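Print this item
E-mail this item

Jan 13, 2020
By Dorothy Cheetham

Equipment planning: what the room-tidying line should cover

The capital request for the Driltcombe property is due before the spring refit, and the housekeeping automation line is the one that has drawn the most questions from members. Last November the equipment group agreed to budget for a two-armed mobile unit on a lease, with purchase left open until the second year. The notes that follow set out what belongs in the line and what should be charged elsewhere.

The task being costed is floor pickup in a vacated guest room: bottles, wrappers, paper and cups moved from the carpet to a lined bin. Bed making, dusting and bathrooms are outside the scope. Quotes that bundle those tasks should be returned to the supplier and priced again, line by line. Gremeck and Cirkard have both been asked to quote on floor pickup alone, using the same room type and the same list of items.

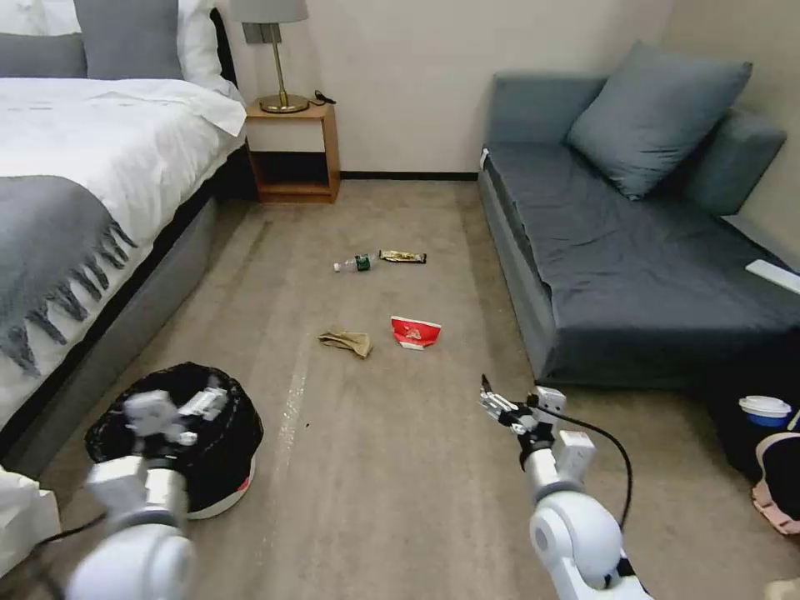

Grippers are the first item to get right. A parallel gripper with small fingertips is the cheapest end tool on either price list, and it is adequate for most light litter. Fingertips are a wear part. They should be entered under consumables with a full year's supply, and the supplier should state in writing how many come with the unit. If the quote says "starter set" and gives no quantity, ask for one.

Cables come next. External cables along the arm are easy to inspect and easy to replace, but they can catch on furniture in a narrow room. Allow for one spare harness per arm. Crisanto Padilla, who prepared the maintenance figures, recommends holding the spares on site, as the standard delivery time on both quotes is longer than the property can leave a unit idle. He has entered 900 dollars per unit per year for fingertips, harnesses and fasteners together. Labor is not in that figure.

Room layout affects the budget more than members may expect. The unit needs a clear lane between the bed and any sofa, and it needs the bin within reach of one arm so that it does not have to drive back after each pickup. In the Penrose wing, where the rooms are narrower, 2 of the room types would need the sofa moved or replaced. That cost belongs in the furniture line of the refit. It should be cross-referenced in the equipment request so that the two are approved together.

Bins should be standardized before delivery. The teaching time quoted by both suppliers assumes a single bin shape and a single liner color across all rooms. Each added bin type is charged as a separate setup. The purchasing office already holds a contract for liners, and no change is needed there.

Training is quoted in staff days. The draft allows 3 days for the first group of room attendants and one day for each later group. Attendants will need to know how to stop the unit, how to clear a dropped item, and how to log a room as skipped. Include paid cover for their regular rooms on those days. This was left out of the first draft and has been added back.
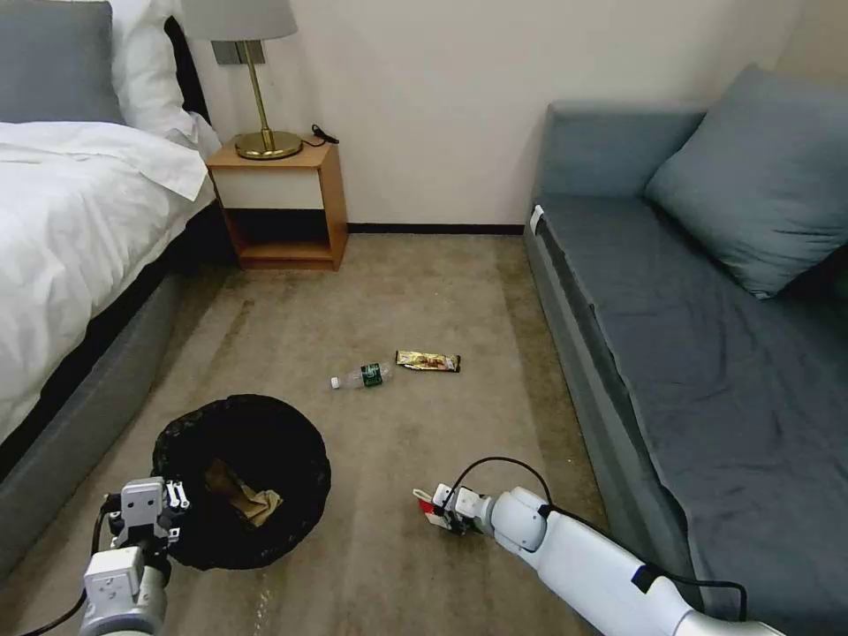 Should the request include a second unit as a backup?

The draft allows for one unit only. A second would sit unused for most of the first year, and attendants can still clear floors by hand whenever the unit is out of service. What the request should include is a loan clause, under which the supplier provides a replacement if a repair runs past 3 working days. Gremeck offers this at an added monthly charge. Cirkard has been asked for the same terms and has not yet replied.

Three smaller points on the lease. Software updates should be included in the monthly rate for the full term, with no separate fee at renewal. Freight on return should be the supplier's cost. Any damage to carpet or furniture during supplier setup should be covered by the supplier's own insurance, and a copy of the certificate should be attached to the request.

The revised worksheet is with department heads. Comments on the consumables figure go to Crisanto Padilla, and comments on scope or room types to me.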